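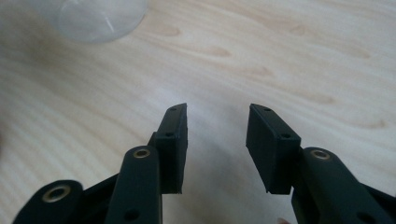

*The table top, soft light. Finish is whatever the last owner put on it.*

**Thread: Pale wood table, slightly glossy - leave it alone or strip it?**

**sornham_kitchen** - Nov 29, 2021

Hi everyone, long-time reader and very occasional poster. We bought this table secondhand in January from a couple in Vudalton who were moving into a smaller place, and I have loved it from the minute we got it through the door (which took two tries and some paint off the frame). The wood is very light with long wavy grain running across it, and a few darker streaks. One of them is oval, sort of like a knot, and my daughter calls it the fish.

The trouble is that I can't decide about the finish. It's smooth and has a soft shine when the light comes across the middle, and I keep going back and forth between leaving it as it is and taking it down to bare wood and oiling it. My mother oiled hers every winter and it smelled wonderful for days. We eat at this table, do homework at it, and I roll out pie dough on it, so it gets wiped down a lot. What would you all do?

Regula

**plankton13**

What a pretty top, Regula! I would leave it be. If it's smooth and water beads up on it, then the finish is doing its job and you'd be making a lot of dust for nothing. I stripped a table very much like that one a few years back and I spent the next year chasing coffee rings around it with a rag.

Do you know what the wood is? I'd guess birch or maybe maple, but pale woods are awfully hard to tell from a photo.

**amna_b**

I'm going to disagree with plankton, kindly, as usual. Oil is more work in the first month and a lot less after that. When a varnished top gets a scratch you either live with it or redo the whole thing, and when an oiled top gets a scratch you rub some more oil on it while the kettle boils. For a family that does homework and pie dough on the same table I think that matters more than the rings do.

That said, please check that it's solid first. Look at the end of the board, under the edge, and see if the grain carries over from the top. If it's veneer, put the sander back in the closet.

- Amna Bugti

**plankton13**

Fair point on the scratches, but who has a month? I had three kids under ten when I did mine, and keeping them off the table for even one evening was more than I could manage. We ate on the porch in our coats.

**lie_street_joiner**

Agree with Amna on checking for veneer, disagree with her on "less work after that." I've refinished tables for a living for a long time and the ones that come back to me looking gray and thirsty are nearly always oiled ones where the family got busy. Varnished ones come back too, but usually after many more years.

From the photo I wouldn't care to say whether that's varnish or lacquer. Put a drop of denatured alcohol on the underside, somewhere you'll never look, and wait a few minutes. If it goes sticky it's probably shellac. If nothing happens, you've ruled that one out at least.

Also, the darker streaks. If you do sand, those may change color more than the rest once oil goes on. Some people love that and some people are heartbroken, so try a little patch underneath if the wood there is the same.

**sornham_kitchen**

Oh, I hadn't thought about the streaks at all. I would be sad to lose the fish, or to have him come out nearly black!

I crawled under with a flashlight just now. The grain does seem to carry over at one end, and at the other end there's an old drip of something hard and I can't tell. There is also a pencil number under there, 1342, which I suppose is from a workshop or a store. The alcohol drop did nothing, so not shellac then?

**amna_b**

Probably not shellac, no. And I love the pencil number! My sideboard has 215 on the back in blue crayon and I've never found out why.

If you do decide to oil, go thin. Much thinner than you think, wipe off everything you can, and lay the rags out flat outdoors to dry. Don't ball them up in the trash, they can catch fire on their own. I use Tremix on mine, two coats, and I'm fond of how it looks on pale wood, though it does warm the color a bit. Ask about food contact before you roll dough on any of them.

**plankton13**

"Warm the color a bit" means yellow, Regula.

**amna_b**

It does not mean yellow! It means honey.

**lie_street_joiner**

It means somewhere between the two, and it will go on changing for a year or so. If you like the paleness, wash it with mild soap, dry it well, and ask yourself again in the spring.

**sornham_kitchen**

I think that's where I'm landing, at least through the holidays. We have my husband's whole family coming and I can't very well serve them on the porch (sorry, plankton). I'll do a patch underneath when it's warm enough to have the windows open.

One more thing while I have you all - is a soap wash all right every day, or is that too often?

**lie_street_joiner**

Damp cloth every day, soap when it needs it.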